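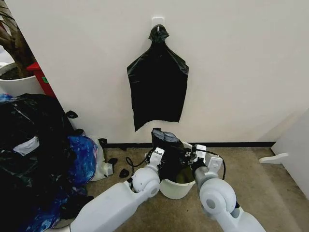
居室ごとのごみ箱をフロア共用の回収場所にまとめるのであれば、来客の多い部屋の扱いを先に決めておかなければ混乱するのではないか、とのご意見が前号の配布後に寄せられました。応接室や面談室では飲料の容器や包装紙がまとまって出ることがあり、そのつど入居者が廊下の端まで運ぶのは現実的でない、という趣旨です。管理事務室で検討した結果、応接室、面談室および打合せ室については従来どおり室内のごみ箱を残し、収集の頻度のみを見直すことといたしました。以下、プロルンモント館（Plornmont）における廃棄物の取扱いについて、変更後の内容をお知らせいたします。

## 館内ごみの取扱いの変更について

当館では、各居室の清掃と廃棄物の収集を一体の業務として委託してまいりましたが、5月より、廃棄物の収集を清掃から切り離し、別の時間帯に行います。居室の清掃は従来どおり早朝に、廃棄物の収集は午後4時から順次行います。収集の順序は上層階から下層階へ向かうものとし、同一階の中では東側の居室を先とします。

この変更に伴い、執務室内の個人用ごみ箱は原則として廃止し、各階の給湯室脇に設ける共用の回収場所をご利用いただきます。個人用ごみ箱のうち当館の備品であるものは、5月中に管理事務室が引き取ります。各社で購入されたものについては、引き続きお使いいただいて差し支えありませんが、中身の回収は行いませんので、共用の回収場所までお持ちください。引取りの対象かどうかが判別できない場合は、そのままの状態で管理事務室へお知らせ願います。

## 分別区分

分別の区分そのものに大きな変更はありません。可燃物、プラスチック類、びん・缶・ペットボトル、古紙、不燃物の区分を維持し、これに電池類を加えます。従来、電池類は各社で保管のうえ個別に持ち込んでいただいておりましたが、各階の回収場所に専用の容器を置くことといたしました。端子部分を必ず絶縁用のテープで覆ってからお入れください。充電式のもの、膨張や変形が認められるものは容器に入れず、管理事務室の窓口へ直接お持ちください。

古紙については、新聞・雑誌、段ボール、事務用紙の別にひもで束ねていただきます。機密性のある書類は古紙の回収には出せません。溶解処理をご希望の場合は、専用の箱を1箱789円にてお分けしておりますので、窓口でお求めください。封をした箱は施錠した保管庫でお預かりし、処理の完了後に証明書をお渡しします。なお、箱の中に金属製の綴じ具が残っていても処理に支障はありませんが、樹脂製の表紙やクリアファイルは取り除いてください。

飲み残しのある容器は、給湯室の流しで中身を捨て、軽くすすいだうえでお出しください。夏季にかけて臭気に関するお申し出が増える傾向にあり、例年、その大半が飲料容器に由来しております。カップ麺の汁など油分を含むものは流しに捨てず、給湯室に備え付けの吸収材をお使いください。吸収後は可燃物として扱います。

## 袋の取扱い

共用の回収場所で使用する袋は管理事務室が用意し、交換も収集の担当者が行います。入居者の皆様に袋を取り替えていただく必要はありません。ただし、収集の時刻より前に容器が満杯となった場合には、あふれた分を床に置かず、同じ階の反対側にある給湯室の回収場所をお使いください。

応接室、面談室および打合せ室に残すごみ箱については、袋の交換を各室の利用者にお願いする場合があります。会合の終了後にごみ箱がいっぱいになっているときは、口を結んで回収場所へ運び、新しい袋を掛けておいてください。新しい袋は縁の外側に十分折り返していただくと、ずれ落ちを防ぐことができます。予備の袋は総務ご担当者を通じて各社へお渡しし、不足の際は窓口で随時補充いたします。 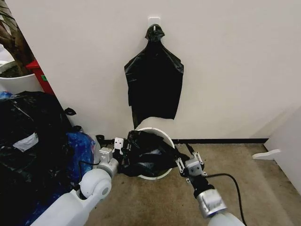 ## 事業系廃棄物に係る費用負担

廃棄物の処理費用は、これまで共益費の中に含めて一律にご負担いただいておりましたが、フロアによる排出量の差が大きく、公平を欠くとのご指摘がかねてよりありました。このため、通常の排出量を超える分については、共益費とは別にご負担をお願いすることといたします。

臨時の大量排出については、事前の申込みを要します。申込みのない排出物が回収場所に置かれていた場合、収集の対象とはせず、排出元を確認のうえお引き取りいただきます。申込みは排出を希望される日の10日前までに、所定の用紙を窓口へご提出ください。料金は次のとおりです。

- 可燃物またはプラスチック類の追加収集　一回につき1,280円
- 什器、備品等の大型品の搬出　一点につき2,000円
- 機密書類の溶解処理用の箱　一箱につき789円

事務所の移転または改装に伴う廃棄物は、上記の料金の対象外です。見積りは収集業務の委託先であるマノラキス社（Manolakis）が行いますので、時期が決まりましたら早めにご相談ください。搬出経路として荷物用エレベーターを占有する場合は、別途、使用届の提出が必要となります。使用届の様式は従来のものから変更ありません。

## 管理システムへの登録

収集の依頼、容器の満杯の連絡および大型品の搬出に関する進捗の確認は、入居者向けシステム「プラステロ（Plustero）」からも行えるようになります。各社の総務ご担当者には、登録用の書面を別途お届けいたします。登録は一社につき一つの窓口とし、複数のフロアをご利用の会社であっても、まとめて一つの登録といたします。フロアごとに担当が分かれている場合は、登録後に画面上で担当の追加をお願いいたします。

システムでの受付は終日可能ですが、午後3時以降に受け付けた依頼は翌営業日の扱いとなります。液体の漏出や割れ物の散乱など、お急ぎの場合は、システムを介さず管理事務室へ直接お電話ください。大型品の搬出に係る申込用紙は、当面の間、書面でのみ受け付けます。

## フォールサイド別館をご利用の皆様へ

フォールサイド別館（Fallside）は館内に集積所を持たないため、収集した廃棄物を本館の集積所へ運搬しております。運搬の都合上、別館の収集は本館に先立ち、午後2時から行います。昼食時の容器等は、なるべくこの時刻までに回収場所へお出しください。時刻を過ぎて出されたものは翌営業日の収集となります。

別館では、回収場所の一部が避難通路に面しております。容器の位置を動かしたり、容器の前に段ボールを立て掛けたりすることのないようお願いいたします。先般の消防設備の点検においても、通路上の物品について指導を受けております。段ボールはたたんだうえで、別館一階の搬入口脇に設けた棚へ直接お持ちください。棚の上段には新聞・雑誌を、下段には段ボールを置いていただきます。

## 前号の訂正

前号の本欄で、給湯室の流しの清掃を「毎日」と記載いたしましたが、正しくは「毎営業日」です。休館日の清掃は行っておりません。また、集積所の配置図において、びん類と缶類の容器の位置が入れ替わっておりました。正しい配置図を各階の掲示板に掲出しておりますので、お手数ですがご確認ください。

## お問い合わせ

本件に関するお問い合わせは、本館一階の管理事務室で承ります。窓口の受付時間は午前9時から午後5時までとし、正午から午後1時までの間はお電話での対応のみとなります。分別の早見表は日本語版と英語版を用意しており、必要な部数を窓口でお渡しいたします。掲示用の大判をご希望の会社は、掲示場所を添えてお申し込みください。

プロルンモント館　管理事務室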